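Clearing the upstairs room at Martens

Posted by Sem Verschueren, February 12, 2020

We have had the upstairs room at the Martens building since July, and it has been due a proper sort-out for most of that time. Things had been put down wherever there was space and then left. Ramitz, on the floor below, passed on a few items as well when they reorganised their own store, and those came up to us without being listed.

The job this time was to go through the small items first: bottles, cups, tubs, stationery and the contents of the odd carton. Furniture comes later. Everything is being put into one of three groups, which are keep, send to the Skoltard store, or give away. The keep group has to fit on the shelving we already own, so there was some discussion about what we need to have to hand and what we only think we need.

The full list of items is in the office folder, under reference 3007.

The room

The cartons stay on the floor for the time being. Please don't move them to the landing, as that is the way out for both floors. Anything marked for Skoltard should have a label on the side as well as the lid, so that it can be read when the cartons are stacked. The Skoltard store charges by the shelf and we have paid for 14 shelves, which ought to be enough if the cartons are filled properly.

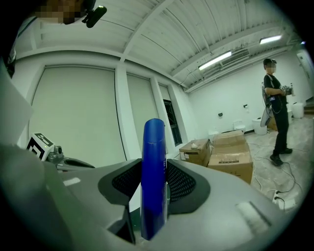

Tall blue bottle, with the boxes on the floor behind and the blinds down.

Bottles are being kept together as one group, whatever they were used for. Any without a readable label should go to the sink to be rinsed out, and should not be put back on a shelf. The stool and the bucket belong to the room and are not part of the clear-out. The same goes for anything fixed to the walls.

We kept the blinds as they were and worked with the ceiling lights on. One of the blinds in this room has a stiff chain. It has been reported to Martens and we are waiting for a date.

Cups and kitchen things

Cups were the largest group by some way. There are 40 on the list, from at least three different sets, and very few of them match. The plan is to keep one set for the room and put the rest in the give-away cartons. The Nudell canteen has said it will take plain cups in good condition, but nothing chipped.

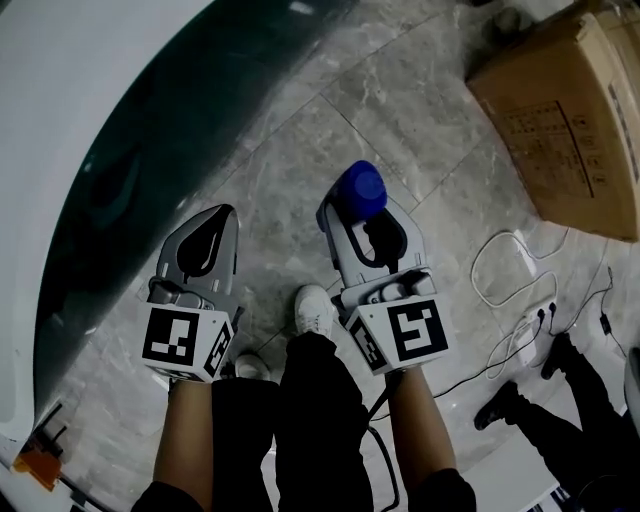 One of the blue cups, over the grey marble tiles.

The blue ones are staying. They are easy to tell apart from the ones Ramitz uses, which should save some confusion at the shared sink. If you have a blue cup at your desk or at home, please bring it back before the final count.

Still to do

The paper and stationery have not been looked at yet. There is also a carton of cables that needs somebody who knows which of them still belong to something. The shelving has to be wiped down before the keep group goes back on it.

The van for Skoltard is booked under number 1545. Cartons should be closed and labelled the evening before it comes. If something of yours has gone on the wrong list, tell Sem before then, as it is slow work getting a single carton back out of the store.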